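Taka can hold a basket

Quick one because I've got to be up early and the kettle's already on. Been in the workshop at Arnside most evenings this month and haven't written any of it down, so this is me writing it down before I forget which cable went where.

Where we'd got to last time: both arms bolted on, left one fine, right one with the wobble at the shoulder. People asked about the wobble. It was the mounting plate. I'd drilled the holes a touch big so I'd have room to shift things about, and then of course everything shifted about. New plate, proper holes, thread lock, wobble gone. Two evenings to find that. I took the shoulder joint apart first, then the elbow, and had the whole lot laid out on a towel before I thought to put a hand on the plate and push. It moved. Swore a bit. Someone on the lathe turned round.

So anyway, arms solid. Next was hands.

I went with the Briritz hands in the end. I know I said I'd make my own. I did make my own, sort of, there's a carrier bag of printed fingers under the bench if anyone wants them. They could pick up a tennis ball and that was about the limit of it. The trouble is tendons. Fishing line stretches, and then the fingers don't come back the same amount, so you spend your whole evening with a tiny screwdriver tightening things. The Briritz ones came second hand, one was missing a fingertip cover, and the pair cost me £182 with postage. More than I wanted to spend. Less than I'd have spent on fishing line by Christmas, the way it was going.

Fitting them was not the ten minute job I'd been promised by the seller. Wrist bolt pattern is different from the arm's. So, an adapter ring. I cut the first from an offcut of ali and got it wrong by measuring to the outside of the hole and not the middle, which I have done before and will do again. Second ring fine. Third ring fine as well, and the fourth was a spare because I had the drill set up anyway.

Then the cable. The cable, honest to god. It has to get from the hand back past the wrist and down the forearm with enough slack that the wrist can turn and not so much slack that it catches on everything. I had it run inside a bit of braided sleeve, looked lovely, very tidy. First full wrist turn pulled the plug half out. So now it loops. It isn't pretty and I keep meaning to do it again with a clip half way down. It has survived 135 full turns of the wrist in both directions, which I know because I left the test running while I ate my tea and the log counts them. Would have gone on longer but somebody needed the socket.

While I'm on power. The Vitale supply is staying. I had a wobble about it (different wobble) when everything cut out with both arms lifting at once, and I was ready to send it back. Turned out the extension lead I'd been using was a right old thing with a loose pin. Swapped it, no more cut outs. If you have one of these supplies and it's tripping, check your lead before you write them a cross email. I had to write a second email taking back the first.

Right, so, the task. You'll remember the plan was always shopping. Not real shopping, I'm not taking it down the high street. But I wanted one job that used both arms for different things, and carrying a basket in one hand while you pick stuff out with the other is about as ordinary as it gets. You do it without thinking. Try explaining to a robot what your basket arm is doing while you're choosing a pepper, it's doing loads. It's keeping out of the way, it's staying level, it's coming closer when you've got something to drop in. I stood in the supermarket watching my own elbow for a good while. Didn't buy what I went in for.

For the practice stand we've got the long one with the trays set up on the carpeted side, away from the saws. Cabbages at the near end, then the bitter melons, then peppers and carrots and so on down. I like it for testing because the things are so different to get hold of. A napa cabbage is a great big fat easy thing if your hand opens wide enough. Spring onions are awful. They're all thin bits going different ways and the hand closes on half of them.

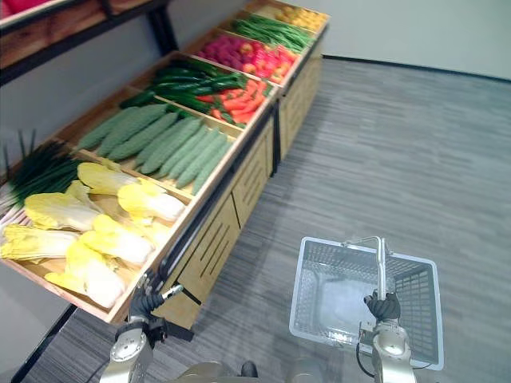
Basket side was the one I did first. Right hand goes to the middle of the handle, fingers close all the way round, wrist stays put. The closing bit I thought would be simple and it was the slowest part of the lot, as the handle is a thin metal bar and the fingers kept stopping early. The hand thinks it's got hold of something when the motors start to strain, and I had that set for chunkier things. So it would touch the bar, decide that was a grip, lift, and the basket would swing round on one finger and slide off. Over and over. Noisy too, when it lands. I ended up with a separate setting just for handles: close until you really can't, then hold. Works. The motors get warm if you leave it like that, so there's a timer now and it puts the basket down after 30 minutes whether or not it's finished. Might be too cautious. I'd rather that than cook a motor.

Keeping the basket level I'd been dreading and it was nothing. It hangs. That's all. You let it hang and gravity does the job. I'd written a whole chunk of code for tilting the wrist to keep the basket flat and then took it all out again in one evening, and it was better without. A bit sulky about that as it was nice code.

What did need doing was keeping it away from the stand. First go, the basket arm followed the body round and clonked the front rail every time. Now the right arm has a sort of no go area along the front edge and it holds the basket out to the side until it's wanted. Looks a little bit like somebody carrying a bag they don't want to touch. Fine by me.

Left arm next. Still on that, so don't get excited. The approach goes: come in low, stop by the front edge, check, then go up and over the rail and into the tray. I had it coming in from above to begin with and it kept bumping the rail with the back of its hand on the way out. From low down it has a better idea where the rail is before it starts. There's a pause of nearly 2 seconds while it checks, and it feels like forever when you're stood there. I've been told I could cut it down by looking and moving at the same time. Yes. Later.

Also the rail is dark and the gaps under it are dark and the hands are black. So the camera has a bit of a hard time telling which is which just where it matters. I tried a strip of white tape on the knuckles, helped a bit, fell off. Tried paint pen, rubbed off. Next thing is a proper sticker if I can find some that'll bend. Suggestions welcome, I've had electrical tape suggested by everyone already and it goes gooey.

A few bits I want to note for myself more than for you:

The left hand's thumb has to open before the wrist turns. If it turns first the thumb catches the edge of the tray. I've put this in the code with a comment in capitals and I still managed to undo it last night.

Carrots: hopeless so far. They roll. It goes for one and the one next to it moves and then it's holding air.

Melons: better than I expected. All lying the same way helps a lot, it only needs to work out the angle the once. The bumps give the fingers something to hold on to as well.

Don't run the arms with the shoulder covers off and a jumper on. Obvious. Caught the cuff, no harm done, jumper has a hole in it. There's a big red stop button on a lead now and I keep it in my pocket.

Somebody asked in the comments why I don't just use one arm and stand the basket on the floor. I mean you could. You'd get more veg in the basket a lot quicker. But then it's a machine that moves things from a tray to a basket and I've seen plenty of those, and I want the walking along bit later on, when it has to take the basket with it. That's a long way off. The base is still just the old wheeled one and it pulls to the left on carpet. I've got some new wheels on order and they've been on order since April.

Next up is the hand over, so cabbage in left hand, basket comes across, cabbage goes in, basket goes back out. On paper it's four moves. I've tried it with the basket arm switched off and me holding the basket, and it let go a bit early and I got a cabbage on the foot. Going to slow the release down and have it wait untill the hand is properly over the middle.

If you want the adapter ring drawing I'll put it up, just ask, I need to redraw it anyway as the only copy is on the back of an envelope and it's got tea on. Same for the handle setting, that's only a few lines.

Right, tea's gone cold. More when the wheels come.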